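The Porch Job

I got the porch job because Irén Vass told her sister-in-law I was honest. Not that I was good, mind you. Honest. I'd fixed Irén's back steps in October and charged her for two boards when she was sure it would be the whole staircase, and she'd been telling people about it ever since, the way other women talk about their grandkids.

So at 4 in the afternoon I'm standing in Orsolya Antal's yard on Guillot Street, looking up at a porch roof that sagged like an old mattress, and she says, "Irén tells me you only charge for two boards."

"That was a different porch," I said.

She wrote that down. She had a little notebook and she wrote down everything, including, I found out later, my lunch.

I priced it at 564 dollars for the lumber, and my labor on top. Orsolya said she had up to 600 for the lot and not a penny more. I said okay before my brain caught up with my mouth (my wife says this is why we drive the truck we drive).
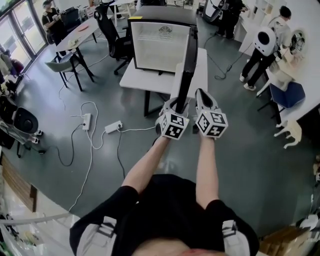 Her daughter Fanni came out while I was jacking up the corner post and stood there eating a peach. "You know she fired the last guy," she said.

"What for?"

"Whistling."

I'd been whistling since I pulled in! I stopped. Then it got so quiet I could hear the jack creak, and a minute later the kitchen window slid open.

"Why did you stop?" Orsolya yelled. "The last one only knew the one song."

So I whistled for three days – polkas, hymns, the jingle from the Durkska Paint commercial – and I got that roof level and put in a new post and most of a railing. When I was done she walked the length of the porch and back in her good shoes, opened the notebook, and counted out the 600 in twenties. Then she added a jar of pickled peppers and closed my hand around it.

Hülya Kurtuluş called me that same night. She wanted a garage door looked at, and she wanted to know if I took requests.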